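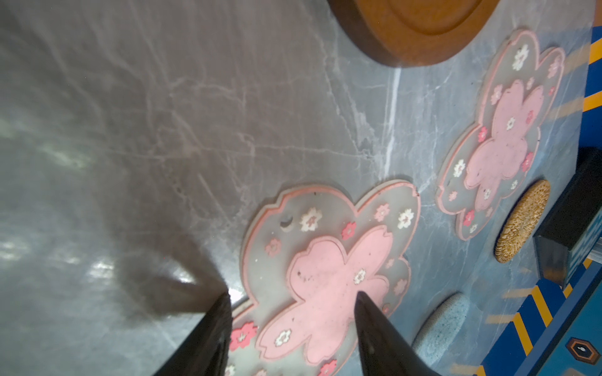

Jeanine Van den Broek
Home and Table Editor

I own too many coasters. I know this because in February I emptied the drawer where they live, meaning to find the one that goes with the teapot, and ended up with the whole pile out on the stone and no wish to put any of it back.

Coasters come into a house by the side door. They arrive as thank-you gifts, or in the bag from a museum shop, or with a set of mugs. Very few people go out one morning to buy them. So what you have at the end of 10 years is a mix of wood, silicone, yarn and cane that was never picked to go together, and most of it does some jobs well and other jobs badly.

I spent the following months using one kind at a time, a week or two each, with the same coffee and the same iced tea. I also talked to people who make them and people who sell them. What follows is mostly my own opinion.

The flower in the kitchen

The cherry blossom coaster has been in gift shops for a while now. You will have seen it: five notched petals, pink rim, a pink blossom raised in the center and a sprinkling of smaller blossoms printed over the top. It is sold in more than one size, and the big one will take a small teapot.

I was ready to dislike it. It looks like something for a child's tea party, and on gray marble the pink is the first thing you see from the door. But silicone has real points in its favor. It grips. A mug set down on it stays where you put it, even on polished stone, and if you knock it on the floor it bounces. It makes no noise at all, which matters if you're up before the rest of the house.

The trouble is dirt. Silicone picks up crumbs and lint the way tape does, and anything translucent will show tea before long. The ridge around a raised flower holds specks that a quick wipe goes right over.
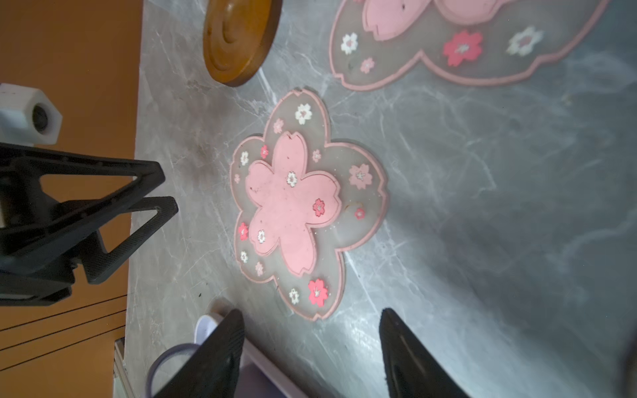

An old toothbrush and dish soap will get into the grooves. For a yellow mark, the owner of a kitchen shop in Cairns told me to make a paste of baking soda and water, leave it on for an hour and rinse. It worked on one of mine and did very little for another that had been under the honey jar since summer. She sells 400 silicone coasters in a good year and says the pale ones are the ones customers come back to complain about. They buy pale again anyway.

A blossom shape has one more drawback. The notches between the petals are open counter. If your cup sits off center, a drip can run down the side and straight onto the stone, and then you may as well have used nothing. Put the cup in the middle.

Wood, with a lip

Next I went to the round wooden ones, the glossy amber kind with a raised edge. These are the coasters I grew up with, and I still think they look best on marble. The warm color next to cool gray is hard to beat.

The lip is the part to look for. It holds a spill until you get to it, and it keeps the foot of a cup from sliding off. A finish with some gloss to it will shrug off water for years. Once the finish is worn, though, you get a dark ring that no amount of rubbing will lift. A wood turner in Mudau, who makes hers in batches of 94 since that is what she gets from one load of boards, told me she hears from buyers who soak them in the sink with the plates. Don't. Wipe them, dry them and stand them on edge for an hour.

Wood is also noisy. A stoneware mug comes down on it with a knock. And on a very smooth counter a wooden disc will skate unless there is felt or cork underneath. I glued felt dots to mine. Two have come off.

Yarn and cane

A knitted coaster is the best thing there is for a cold glass. It drinks up the water and the table stays dry. It also goes in the wash with the dish towels, and if it comes out a little bigger than it went in, who cares. Cotton yarn is what you want. Acrylic doesn't soak up much, and I wouldn't put a hot pan on it.

Blue-gray is a sensible color for one of these. Mine started out cream and had a short life that way.

Woven rattan is the opposite case. It is good with heat and handsome under a teapot, and the air gets through it. So does the water. Under an iced drink it does almost nothing, and a thin-footed glass will rock on the weave. I keep rattan for mugs and for the sugar bowl. Crumbs fall through, and you find them when you pick it up – give it a tap over the sink now and then.

What goes on top

The cup matters as much as the coaster. A speckled ceramic mug often has an unglazed ring on the bottom that can scratch a glossy finish, so I put those on yarn or cane. Clear or smoky glass sweats and needs yarn. A plain glazed mug can go on anything.

I stopped trying to match. For years I thought a black mug called for a black coaster, or at least a dark one. Now the mugs live together on a tray, any color next to any other, and the coasters are set out behind them where people can reach. Guests take the mug they like and then the coaster nearest to hand. With an orange mug and a pink flower side by side the table looks a bit like a yard sale, and I've come to like it.

A tray helps more than I expected. Lavender plastic or plain wood, it doesn't matter, as long as there's room to get your fingers around the handles. It lifts away in one go when you want to wipe the counter.

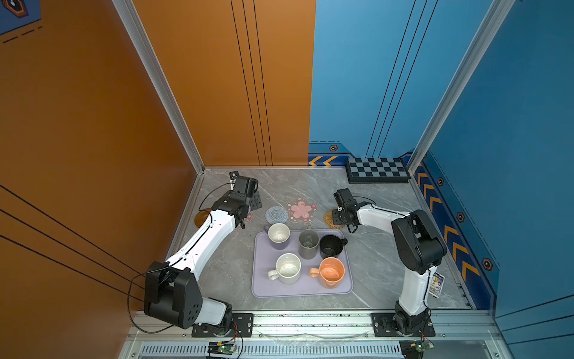 What to spend

Not much. The Clirnberg craft market had knitted ones for the price of a coffee when I was there, and the woman at the stall had a waiting list for Christmas colors. Skimum, the mail-order house I use for kitchen things, lists 764 coasters in its current catalog, of which I would happily own six. The slate ones are heavy and leave marks. The cork ones are fine and dull, and I have nothing to say against them.

If you have marble, spend the money on sealing it first. The stone in my kitchen cost 580 to have cleaned and sealed, more than every coaster I've ever been given put together. Lemon juice and wine will still etch it, sealed or not. A coaster keeps the foot of the glass off the stone and can't do a thing about the splash from pouring.

As for the drawer, most of the pile went to my sister. I kept the wood, the yarn and one round of rattan. The pink flower stayed out by the kettle, where it gets scrubbed on the weekend if I remember. I never did find the one that goes with the teapot.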